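Pondale Test Kitchen: Notes on Steaming Over Low Water

Several readers wrote in after the September issue to ask why our dough times run longer than those printed on most packaging. The short answer is water depth. Package directions usually assume a deep pot with a rolling boil. Our times assume a wide pan holding 600 ml, kept at a steady simmer, with the basket floor well clear of the surface.

Anselmo Marinho ran the comparison in the Cordeiro Street kitchen using a single pan and a single burner. With 600 ml in the pan, filled dough pieces were cooked through in almost 130 percent of the package time. Doubling the water did not shorten this. Raising the burner did, but the pan then needed a refill before the second batch, and each refill with cold water stopped the steam for 2 minutes. Refilling from a kettle removed most of that loss.

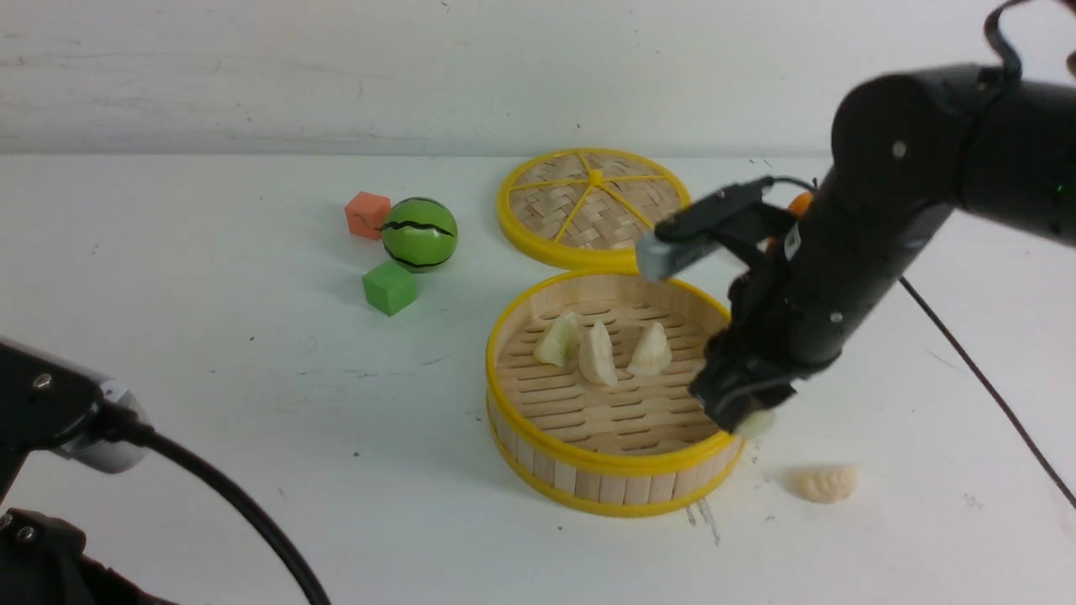

Bamboo steamer with three dumplings, lid off.

Basket material matters less than fit. A bamboo lid lets some vapor pass through the weave, so little water drips back onto the food. A metal lid holds more vapor and drips more. A cloth tied under the metal lid catches most of it – keep the corners folded up and away from the flame. The larger loss is at the base. If the basket is narrower than the pan, steam escapes around the outside and the times above do not apply. A steamer ring closes the gap. The Ferura ring in our kitchen seats properly on flat-rimmed pans but rocks on rolled rims.

Spacing also affects the result. Leave a finger's width between pieces, and more for yeasted dough. Line the floor with perforated paper or cabbage leaves. Solid paper blocks the openings and leaves the underside pasty.

After use, rinse bamboo in hot water without soap and stand it on its side to dry. Ours took 7 hours to dry fully in an unheated room. Stacked baskets took until the next morning, and the lower one had a sour smell.

The full timing table is on the Givo page for members. Corrections and readings from other pans can be sent to the usual address.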